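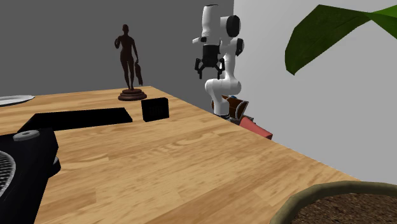
Progress report on the Savolainen tabletop kit
Prepared for Martti Salminen, Norkovton
6th July
From: Aino Lindqvist, kit evaluation

Martti, you asked for something you could read on the train, so I have kept the tables out of this and put them in the shared folder. The short version is that we are a little ahead on the simulation work, a little behind on the real arm, and I am having more fun with this kit than with anything we have tested since January.

Where we are

The grant pays for us to find out whether the Savolainen kit is good enough for small workshops and teaching labs that want one arm on one table. The kit comes in two parts. There is the arm with its two-finger gripper, and there is the simulator, which lets you build a tabletop, put the same arm at the back of it, and try out a task before any real motor turns. We decided in the spring to start with the simulator, and I'm glad we did.

Santeri Kettunen has now built 57 tabletop layouts. The early ones were plain blocks on a plain surface and the arm did well on nearly all of them. The newer ones are much more like a real room. They have a wood-grain table, a figurine on a round base, a small black cube, a long flat slab, a plate, and big things close to the viewpoint such as a potted plant and a boxy black appliance. These are the layouts that teach us something, and we have moved most of our time over to them.

What works well

Setting up is quick. Vilja Keskinen joined us with no robot background at all, and she had her first layout running before lunch on her first day. She has since written the starter guide we will hand over to the teaching labs, and it is only four pages long. The kit's own manual is much longer and (I say this with affection) seems to have been written by several people who never met.

The look of the simulator is a real step up from the older version we borrowed for the proposal. Shadows fall softly, the wood has knots and bands in it, and soil in a pot looks like soil. I thought this was mostly decoration until Santeri ran the same picking task on the plain tables and the detailed ones. The object finder that ships with the kit dropped noticeably on the detailed tables, above all with dark objects close together. We would never have caught that on gray blocks!

The gripper model is also better than I expected. You can change the opening, the speed and the squeeze from one panel, and the fingers respond the way the real ones do for cubes and boxes. We ran 300 simulated picks on cube tasks alone and had no crashes of the program.

What needs work

Thin flat objects are the weak spot. A slab lying flat on a table gives the fingers very little to hold, and the kit's planner keeps trying to pinch it from above. Santeri has a workaround that slides the slab to the table edge first. It works in maybe half the layouts we have tried it on, and I would not put it in front of a class yet.

Figurines are harder than they look. A shape with a raised arm offers the planner several places to grip, and it tends to go for the narrowest one. We have asked Savolainen for a way to mark parts of an object as off limits. Their support desk answered within the day and said it is planned, with no date.

Clutter near the base of the arm is still a problem too. When boxes and other items sit close to it by the wall, the planner gets cautious and takes long, looping routes. They are safe, as far as we can tell, but slow. Urho Aaltonen thinks a setting deep in the config file controls this and he is working through it now.

The real arm

The arm itself reached us late — the shipment spent some time at the Gultum depot with the wrong paperwork. It is bolted down and calibrated now. We have done 50 picks with it so far, all with cubes, and the results track the simulator closely enough that I am happy to go on to the harder layouts. The cable guide that came in the box was too short, and we bought a longer one from Sturkemance out of the small parts budget.

Money and time

Spending is on plan. The only extra cost so far is the cable guide. I would like to move the two days we set aside for writing the guide, already finished, over to testing on the real arm. Please let me know if you need a formal request for that.

Next steps

Santeri will rebuild the hardest layouts on the real table, with the same kinds of objects in the same spots. Urho will finish the planner settings and write up what each one does. Vilja is taking the starter guide to our first teaching lab and will sit in while they use it.

If you can make it over, come and try the gripper panel yourself. It takes a few minutes to learn, and Vilja is keen to have another beginner to test her guide on.

Aino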